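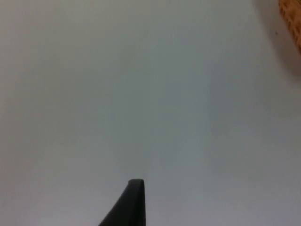
Märta Björklund says she could tell what a day had been like by the state of the tables at closing, and that a bare one meant everybody had gone home happy. She still wipes them herself, most evenings.

About Tustard

We're a play library. Toys go out, toys come back, and in between they get washed, checked, sorted and put in a basket. We started in May in a back room on Felness Road with 2 shelves and a kettle. Now it's 900 families and a proper front door, and a lot more shelves.

What we lend

Plain stuff mostly. Balls, blocks, cubes, stacking things, threading things, some puzzles if all the pieces are in. Nothing with batteries — we tried it, the returns were a misery. Over 3,000 toys on the books at the last stock take, which took far longer than planned and we're not doing another till spring.

Baskets

Everything goes out in a basket. Shallow ones, so small children can see in and reach in without tipping the lot over. Wicker where we can get it. Brândușa Onu mends the rims and any gaps in the weave, and when one's past mending it goes to the Chowdary room for dressing up clothes.

A starter basket is deliberately sparse. A ball, a cube, room between them. Parents sometimes ask for it fuller and we will fill it if you like, but do try it for a week first.

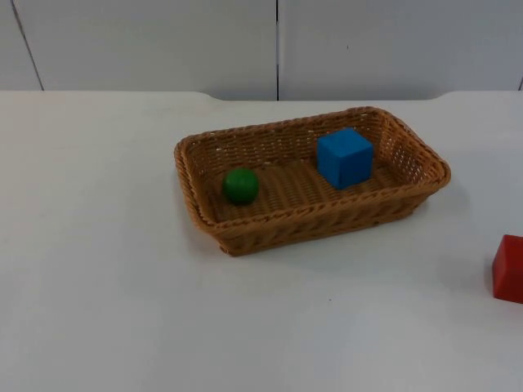

Can we swap one toy and keep the rest? Bring back whatever you're done with and pick something else of the same sort from the shelf, the loan date stays as it was.

Sorting table

Thursdays used to be sorting day, now it's whenever the crates are full. Returns get tipped out on the white tables, wiped, looked over for splinters and chips, then back into baskets. Red with blue with green, we don't sort by colour, never have. Size matters more. Anything small enough to worry about goes in the over-threes cupboard.

You're welcome to sit in and help. Children too, they're quicker at it then most of us.

Schools and nurseries

400 baskets go out each term to nurseries on the Vondham side of town. If you run a setting and want in, ask at the desk for the long form (the short one is for families). Collection only at the moment, the van is off the road again.

Where the money goes

Family membership pays for soap, repairs and rent, in roughly that order it feels like. New toys come out of whats left. We do take donations but please, clean, and not in bin bags.

Opening times are on the door and on the contact page. Page last updated November 2023.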